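Calm on the Waterfront: How Mellport Polices Its Market Quarter

On the evening of 15th April, a dispute over stall space at the Vieira Street market in Mellport grew into a confrontation between two groups of traders. Officers of the Prundden District Police arrived within minutes, closed the street at both ends and remained until the stalls had been packed away. Five people were treated for minor injuries. The market opened the next morning at its usual hour.

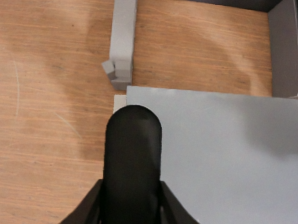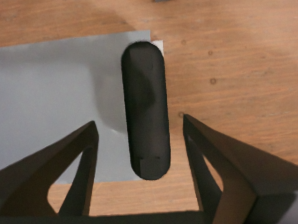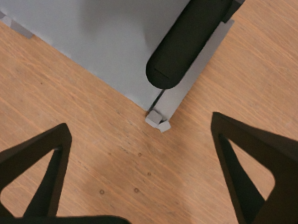 In the days that followed, rumors traveled faster than the official account. Messages shared by residents spoke of deaths, of looted shops and of a curfew. The District Police issued a statement denying all three and asked the public to rely on notices posted at the station and at the ferry terminal.

"The street was quiet before midnight," said Superintendent Marlene Kuhlmann, who commands the waterfront division. "Our concern after that was the volume of false information reaching families who had relatives at the market."

The quarter has long been difficult to police. Its lanes are narrow, deliveries begin before dawn, and the boundary between licensed pitches and open pavement has never been clearly marked. The district register lists 698 licensed stallholders. Many more sell without a permit during the holiday season, and disagreements between the two groups are settled informally in most cases.

Last year the waterfront division answered 2593 calls for assistance. Most concerned noise, blocked access and petty theft. Violent incidents made up a small share of the total, although the division acknowledges that some traders prefer not to report them.

Under a plan submitted to the district council, a permanent police post will be established in the former Hudance shipping office, facing the ferry steps. The building has stood vacant since 2000. Officers assigned to the post will patrol on foot and will attend the weekly meeting at which pitches are allocated. The plan also provides for painted boundaries along Vieira Street and for a written complaints procedure, available at the post and at the licensing counter.

Traders have given the proposal a mixed reception. Several welcomed the prospect of a regular patrol, while others feared that unlicensed sellers would be moved on without any offer of a permit. The council has said that applications will be accepted throughout May and that no fee will be charged for the first year.

The investigation into the April dispute remains open. Two men have been questioned and released, and no charges have been filed. Superintendent Kuhlmann has asked anyone who recorded the events to bring the material to the station, where statements may be given in confidence.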